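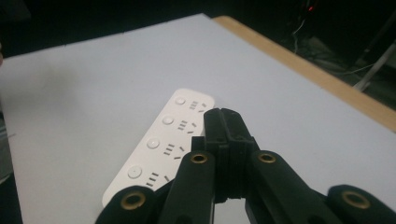
A white power strip with a row of round buttons.

Wiki > Household > Electrics > Extension lead

An extension lead is a length of flexible cable with a plug at one end and one or more sockets at the other. I've looked after this entry since May, and I still get letters about the name (my gran said "trailing socket" all her life!).

Most of the ones I grew up with were rated at 3000 watts, so a kettle would use up nearly the whole lot - and yes, we tried a heater as well.
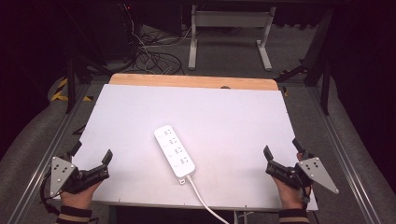
Layout and placing

Sockets may sit in one row or in 2, and Abimbola Yusuf swears by a single row for bulky plugs. I'm with her.
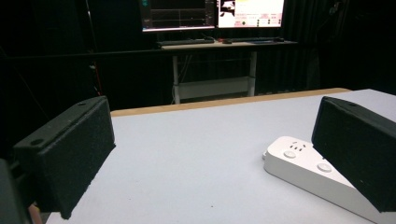
Leads get hot if they're coiled or buried under a rug, so I always unwind mine fully before using it. A clear, flat spot is best, and a white tabletop like this one would suit me fine - dust shows up straight away!

Last updated: 9th December
Filed under: Leads and plugs, Around the house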